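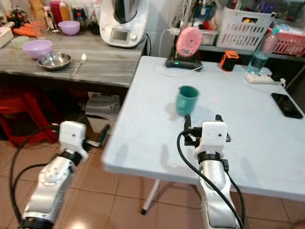

The Ondolero is a two-arm bench kit for people who want to build a working manipulator at home or in a shared workshop. It comes as two matching six-joint arms with two-finger grippers, a control box, cables and mounting hardware. Everything goes together with hand tools. The arms will work at an ordinary folding table on a tiled floor, and a plastic mug is a good first thing to put in front of a gripper. The handle gives you something to aim at, and nothing breaks if you miss. Leave enough slack in the gripper cables for them to arc clear of the arm.

Price: 1,099 for the complete two-arm kit. Single arms are not sold separately at present. Spare parts are listed further down.

What's in the box

Two arms, partly assembled (shoulder and elbow joints are fitted and tested before packing)
Two wrist modules
Two two-finger grippers, black
Control box with power supply
Cable set, with one spare gripper cable
Mounting plates and bolts
Printed build guide
Hex keys

Not included: a computer, a stand, a table. The control box connects by USB. Any laptop from the last several years should run the Wetach software, which is a free download and works on Linux and Windows. There is no Mac version.

Building it

Plan on a weekend. The first arm takes most people a full day and the second takes an afternoon. The guide was written by Réka Csonka, who also answers the support mail, and it follows the order we use ourselves when we put together a demo set. Please do the wrist before the gripper. If you bolt the gripper on first you can't reach the two inner screws, and you will have to take it off again.

Don't fully tighten the base bolts until both arms have been through the homing routine. A base that is slightly twisted will still home, but the arm will drift to one side when it is stretched out. The fix is to loosen, home again, and tighten in a cross pattern.

Route the cables last. There are clips for the lower part of each arm only. Past the elbow the cable should hang free in a loop. Earlier kits had clips all the way up, and customers who used them wore through the jacket at the wrist, so we took those clips out of the set.

Specifications

Joints per arm: six, plus gripper
Rated load per arm: 500 g with the arm extended
Gripper opening: 64 mm
Reach: 620 mm from the shoulder axis
Supply: 24 V from the included power supply
Encoder steps per joint: 2,052
Recommended gap between bases: 400 mm
Noise: quiet enough to talk over

The rated load is for continuous use. The arms will lift more than that when folded in close, but the elbow motor gets warm and the software will slow it down.

Space and mounting

The mounting plates bolt to timber, steel tube or aluminum profile. Drilling templates for all three are in the back of the guide. Whatever you mount to should be heavy. A light stand will rock when both arms stop at once, and the software reads that as a collision and halts.

Table height matters more than table size. With the shoulders a forearm's length above the tabletop, the grippers can come straight down on things. Lower than that and they have to come in from the front, which is fine for mugs and bottles and poor for anything flat.

Keep the emergency stop on the operator's side and within reach. Keep children and pets out of the working area while the motors are on. The arms are not sealed, so don't run them next to an open sink or a pan on the heat.

Questions we get

Can I start with one arm? Yes. Plug one into port A and the software will find it. Port B can stay empty.

Will it work with the Fekete gripper? The bolt pattern is the same but the connector is not. Jenő Major has posted an adapter cable drawing in the user forum. We haven't tested it and can't cover damage from it.

Can a club or makerspace share a kit? Yes. The Votdale workshop runs theirs with several user profiles, one for each member, so that saved positions don't get overwritten. Profiles are under Settings, then Users. Botond Juhász wrote up their setup in the forum, including the cart drawings.

Do the grippers come with soft pads? Thin rubber pads are fitted. Thicker foam ones are in the spares list and are better for glass.

Spare parts

Gripper, complete
Gripper pads, rubber or foam, pair
Wrist module
Gripper cable
Elbow motor
Power supply, 24 V
Bolt set

Prices are on the order form. Small parts ship by letter mail.

Ordering and delivery

We build in batches of 100 and the next batch ships in August. More than half of it is reserved. A deposit holds your place and is refunded in full if you cancel before shipping. The kit travels in two cartons, which sometimes arrive on different days, so wait for both before reporting anything missing.

Warranty is two years on motors and electronics and one year on cables and pads. Orders and invoices: Veronika Jakab. Repairs and returns: Kinga Kun. Please put the serial number from the underside of the control box in the subject line.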